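Photography prize names shortlist for exhibition on everyday work

24/12/2021

The Pleteo photography prize has announced the shortlist for its next exhibition, which will open in July at the Mernholm gallery before moving to Astthorpe later in the year.

The theme is "Shift", and photographers were asked to send in pictures dealing with paid or unpaid work of any kind. The organisers received 1,581 photographs. Of these, 1,253 met the entry rules and went forward to the judges. The rest were mostly over the file size limit or had arrived without a signed entry form.

Judging was done online over two rounds. Larysa Prokopenko chaired the panel, with Oksana Holovko and Cillian Foley as the other judges. Entries were shown to them without names, and the photographers were identified only after the shortlist had been agreed.

"We had a lot of kitchens and a lot of hospital corridors," Prokopenko said. "What we were looking for was somebody who had stayed long enough in a place to know what mattered there. You can usually tell by the third or fourth picture in a series."

The shortlist includes single images and series. Among the series is "Night Bakers" by Vira Stetsiuk, made in black and white between midnight and dawn in a family bakery. Marichka Sirko is listed for "Ledger", a group of colour portraits of retired bookkeepers at their own dining tables. Both photographers are on the shortlist for the first time.

The full list is on the noticeboard at the Mernholm gallery and will go up on the prize website in the new year.

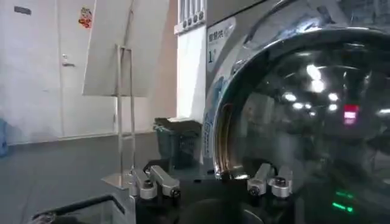

Entrants who were not shortlisted can ask for short written comments on their work, a service the prize is offering for the first time. Holovko, who will write most of them, said the same few technical problems came up again and again, and reflections were near the top of her list. A round glass door in a chrome rim, like the one on a front-loading washing machine, will pick up every bright light in a room and scatter it across dark glass as a set of white patches, and small coloured glows show up there as well. She said some entrants had used this well and others did not seem to have noticed it. Requests for comments must be made by email and should give the entry number and the title of the picture.

The prize money is unchanged. There will be one award for a single image and one for a series, and the judges may also give up to two commendations. Winners will be named at the opening. Visitors to the exhibition can vote for a favourite on paper slips at the front desk, and the result will be announced when the Mernholm showing closes.

Printing for the exhibition will be done by Tymoshchuk, the framing and print workshop that has produced the show since the prize began. Shortlisted photographers will be asked to supply full-resolution files and to approve a small proof before the final prints are made. Those who prefer to make their own prints may do so, provided the colour and paper are agreed with the workshop beforehand. Frames will be supplied in either case and remain the property of the prize.

Foley said the hanging plan had been changed to give the series more space. In past years the single images filled the main room and the series were split between the side gallery and the stairwell. This time each series will have its own section of wall, and the single images will hang together in the side gallery with the labels set low enough to be read from a wheelchair.

"People came up the stairs and walked past half of somebody's project without knowing there was more of it behind them," he said. "It was a fair complaint and we got it from photographers as well as visitors."

A programme of talks is being planned alongside the exhibition. Stetsiuk has agreed to speak about working in low light and about getting permission to photograph in a small business. Sirko will lead a portrait session for secondary school students, with cameras provided for those who need them. Dates for both will be confirmed once the gallery has settled its opening hours.

The catalogue will again be a stapled booklet sold at cost. It will reproduce every shortlisted single image and a selection from each series, together with a short introduction by Prokopenko. Copies of the previous catalogue are still available from the gallery desk.

The Astthorpe showing will be smaller than the one at Mernholm. The building there has less wall space, and the organisers expect to hang two or three prints from each series and all of the single images. The choice will be made with the photographers. Anyone who wants their prints returned before the move should say so when they send in their files.
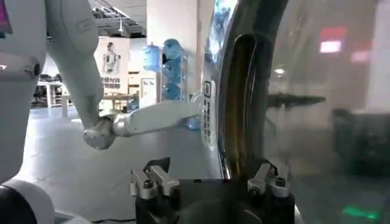 Information for shortlisted photographers

Letters have been sent to all shortlisted entrants at the email address given on the entry form. Anyone who believes their work is on the list and has not had a letter should check their junk folder before getting in touch.

Photographers are asked to return the loan agreement with a caption for each picture. Captions should be in plain language and no longer than a couple of sentences. Where a person can be recognized in a picture, a copy of their written consent should be attached if it was not sent with the original entry.

Prints that are for sale should be marked with a price on the loan agreement. The gallery takes no commission on work sold during the exhibition, and buyers will be able to collect their prints after the Astthorpe showing has closed.

Questions about files and proofs should go to the workshop, and everything else to the prize office. The office is closed over the holidays and will answer messages in the order they arrive once it reopens.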